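Histosico – Häufige Fragen zum Bildarchiv
Stand: 31. Juli 2021

Was ist Histosico?
Histosico ist das Online-Fotoarchiv von Trevor Cropper. Es enthält eigene Aufnahmen aus der analogen und der digitalen Zeit, vom Kleinbilddia bis zur Rohdatei. Zurzeit sind 4000 Bilder freigeschaltet, weitere kommen nach und nach dazu.

Muss ich mich anmelden, um Bilder anzusehen?
Nein. Die Galerien sind ohne Konto zugänglich. Ein Konto brauchen Sie nur, wenn Sie Merklisten anlegen oder Abzüge bestellen möchten. 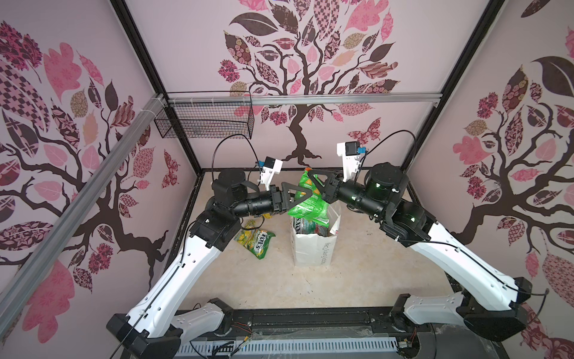 Zwei Roboterarme mit einer grünen Snacktüte über einer weißen Papiertasche

Wie finde ich ein bestimmtes Bild?
Am schnellsten geht es über die Bildnummer. Sie steht unter jeder Aufnahme und bleibt auch dann gleich, wenn ein Bild in eine andere Galerie verschoben wird. Die Stichwortsuche berücksichtigt Titel, Ort und Schlagwörter. Umlaute können Sie ausschreiben oder weglassen, beides wird gefunden. Bei älteren Serien fehlen die Schlagwörter teilweise noch. Suchen Sie dort besser nach dem Ort, also zum Beispiel nach Vorholm oder Bramwell.

Warum steht bei manchen Bildern kein Datum?
Dias und Negative tragen keine Aufnahmedaten. Wenn auf dem Rähmchen oder der Hülle nichts notiert war, bleibt das Feld leer. Geschätzte Jahreszahlen tragen wir nicht ein.
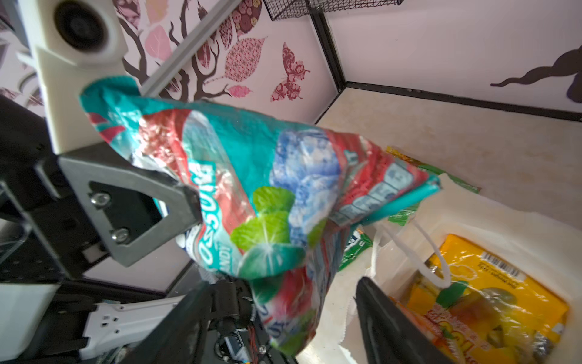 In welcher Auflösung werden die Bilder angezeigt?
Die Ansicht im Browser ist verkleinert und für den Bildschirm geschärft. Die volle Auflösung erhalten Sie nach Abschluss einer Nutzungsvereinbarung als TIFF oder JPEG.

Darf ich ein Bild auf meiner Website verwenden?
Für private, nicht kommerzielle Seiten ist die Nutzung der verkleinerten Fassung kostenlos, sofern der Name des Fotografen und »Histosico« direkt am Bild stehen. Ein Sammelnachweis im Impressum reicht nicht. Beschnitt ist erlaubt, Montagen und nachträgliche Einfärbungen sind es nicht.

Was gilt für Zeitungen, Verlage und Firmen?
Schreiben Sie uns vor der Veröffentlichung und nennen Sie Bildnummer, Medium, Auflage und Erscheinungstermin. Das Honorar richtet sich nach der Nutzung. 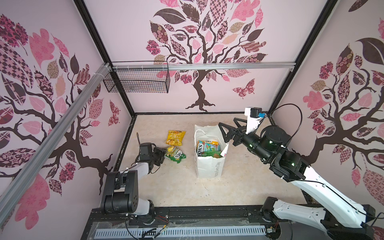 Bei Büchern erbitten wir außerdem 2 Belegexemplare. Eine Lizenz gilt für eine Auflage; für Nachdrucke und Übersetzungen ist eine neue Anfrage nötig. Exklusivrechte vergeben wir grundsätzlich nicht.

Kann ich Abzüge bestellen?
Ja, von allen Bildern mit dem Vermerk »Abzug möglich«. Die Abzüge fertigt Derek Pickering auf mattem Barytpapier an, die Lieferzeit beträgt normalerweise drei Wochen. Das größte Format hat eine lange Seite von 50 cm. Von Kleinbildnegativen, die stark verkratzt oder unterbelichtet sind, bieten wir nur kleinere Formate an. Rahmen und Passepartouts liefern wir nicht.

Verschicken Sie auch ins Ausland?
Ja, innerhalb Europas. Abzüge reisen flach zwischen zwei Kartons, große Formate in der Rolle. Lassen Sie gerollte Abzüge vor dem Rahmen mindestens einen Tag unter leichtem Gewicht liegen.

Womit werden die alten Bilder eingescannt?
Mit einem Filmscanner, der bereits seit Jahren läuft. Jeder Streifen wird vorher abgeblasen, Staub und Fusseln werden danach von Hand retuschiert. Farbstiche bei alten Dias korrigieren wir zurückhaltend. 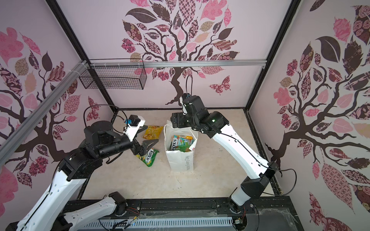
Wer die unkorrigierte Fassung benötigt, etwa für eine Forschungsarbeit, kann sie gesondert anfordern. Die Verwaltung der Dateien läuft seit Mai über das Programm Unport. Dabei haben sich einige Galerieadressen geändert, ältere Lesezeichen führen deshalb unter Umständen auf die Startseite.

Ich bin auf einem Foto zu erkennen. Was kann ich tun?
Schicken Sie uns die Bildnummer. Wir nehmen das Bild zunächst aus der öffentlichen Ansicht und melden uns dann bei Ihnen. Eine Begründung ist nicht erforderlich.

Eine Bildunterschrift stimmt nicht. Nehmen Sie Korrekturen an?
Gern. 44 Korrekturen von Lesern sind bereits eingearbeitet, meistens ging es um Ortsnamen oder verwechselte Gebäude. Nutzen Sie dafür das Kontaktformular und wählen Sie als Betreff »Bildunterschrift«.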